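The Long Way to Tip a Basket
At a test shop in Suvdale, a small crew is recording one grocery task over and over, and throwing a good part of it away

The produce display at Pelonham's test shop gets restocked all day and never sells anything. Apples go into a bin, are taken out, and go in again. The work starts at 8:30 in the morning and stops when the operators' wrists give out, usually by mid-afternoon.

Pelonham wants a two-armed machine that can fill a produce display from a basket. The fruit should end up in the right compartment, unbruised, with none on the floor. The company tried to write the motion by hand for most of a year. A planner would compute the tilt angle, the height of the rim and the point of release, and the fruit would do something else.

The current approach is imitation. A person steers the arms through the job while the cameras and joint sensors record. Each recording, called an episode, runs from the moment the basket is gripped to the moment it is set back down. A policy is then trained on the whole pile to predict the next short stretch of arm motion from what the cameras show.

Uyên Lương runs collection. When I visited in October, her accepted set stood at 2,870 episodes. The number recorded was 3,726. The difference sits on a separate drive, sorted by fault.

"I used to hide that second number," she said. "Now it goes in the first row of the report. If the reject rate drops to nothing, it means my reviewers are tired."

Why pouring is hard

Picking up one apple is close to a solved exercise in this field. Pouring is less tidy. A load of round fruit has no fixed shape. It sits still through the first part of the tilt, then a piece moves, and the pieces behind it move as well. By the time the change is visible in the head camera, the arm has very little time to respond.

The grip adds its own trouble. The fingers clamp the wall of the basket from both sides, near the rim, and all the weight hangs from there. As fruit leaves, the load gets lighter and its center shifts. A grip that was sound at the start can let the basket turn a few degrees on its own. Operators correct for this without noticing. Hậu Ngô, who has logged more hours at the controls than anyone else on the crew, could not describe the correction when I asked him, and had to put his hands back on the controls to find out what he did.

"I pull in a little at the end," he said after two passes. "Toward me. I did not know that."

A correction like that is the reason to record people at all. It is also a nuisance, since every operator has a different one. Hậu pulls in. Hạnh Quách, on the second shift, slows almost to a stop before the first piece rolls and then goes quickly. Both methods fill the bin. In early training runs the policy blended them, going slowly and pulling in at the wrong moment, and left fruit sitting in the basket.

Uyên's fix was to give up some variety in style and keep the variety in everything else. Operators now follow a shared pace: tilt, hold, tilt, return. The fruit, the amount of it, the starting position of the basket and the contents of the bins all change between episodes.

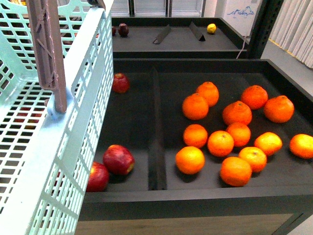 Faint red shapes of fruit behind the mesh of a tilted crate, with mandarins in the next compartment.
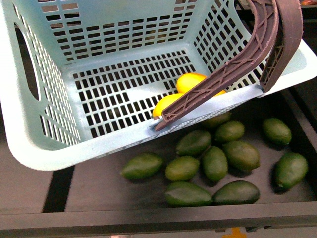
What gets changed, and what does not

The layout list for each session is written the evening before by Kristóf Nyitrai, who also trains the models. He decides which produce goes in which compartment and how full each one is at the start. An operator may be asked to pour into a bare compartment, or beside one that is already stocked. A neighboring compartment matters to the policy even if no fruit is meant to go there. It has to learn that the divider is a limit.

Kristóf treats color as a hazard. In the first batch, apples were poured so much more often than anything else that the model seemed to have learned a rule about red. It would tilt with confidence over a red target and hesitate over a green one. He rebalanced the list and had the crew record lemons, mandarins and avocados until the gap closed.

Shape came next. A mandarin rolls readily. An avocado goes partway and swings around its narrow end. A lemon can settle against the front wall of the basket and stay put until the angle is steep. Small loads are therefore recorded as often as large ones. The last pieces out of a basket are where the policy fails most, and full loads alone give it too few looks at that stage.

Some things are held fixed. The camera mounts are checked against a printed target before each session. The fingers are swapped in matched pairs, never singly, after a week in which one worn pad tilted every grip slightly to the left and nobody caught it until the plots were drawn. Lights stay on the same setting for now. Kristóf would like to vary them, but he wants one cause of failure at a time.

The reject drive

Review is done by Hiếu Tôn in a tool called Gokard, which the company wrote for itself. It plays the camera streams side by side, with grip force drawn underneath. He watches at double speed and marks each episode keep, trim or reject.

Trims are mostly dead time: an operator paused to think, and a pause in the data teaches the robot to pause. Rejects fall under a short set of codes. The common ones are a slipped grip, fruit over the divider, contact with the shelf and a dropped frame in one of the streams.

A slip the operator recovers from is a different matter. At first Hiếu rejected those. Kristóf asked for them back. A policy trained only on clean pours had no idea what to do once the basket had turned in its grip, and would carry on with the motion as if it had not. Recovered slips now go under their own label, Correa, named after the street where the crew gets lunch. Operators also record them on purpose, starting from a bad grip and working back to a good one.

"Those are the slow ones," Hạnh said. "You have to do it wrong in a believable way."

The effect on training was clear enough that the share of recoveries in each session has been raised twice. Kristóf would not give me a success rate. He said the test layouts had changed too often for one figure to mean much, and that he would rather show the failures.

He showed me several. In one, the policy took hold of the basket well, tilted on pace, held, and emptied most of a load of apples where they belonged. It then kept the basket over the bin with one apple still inside, making very small movements back and forth, until the time limit ended the run. He had already added a line to the next day's list, asking for single apples, back corner of the basket, both operators.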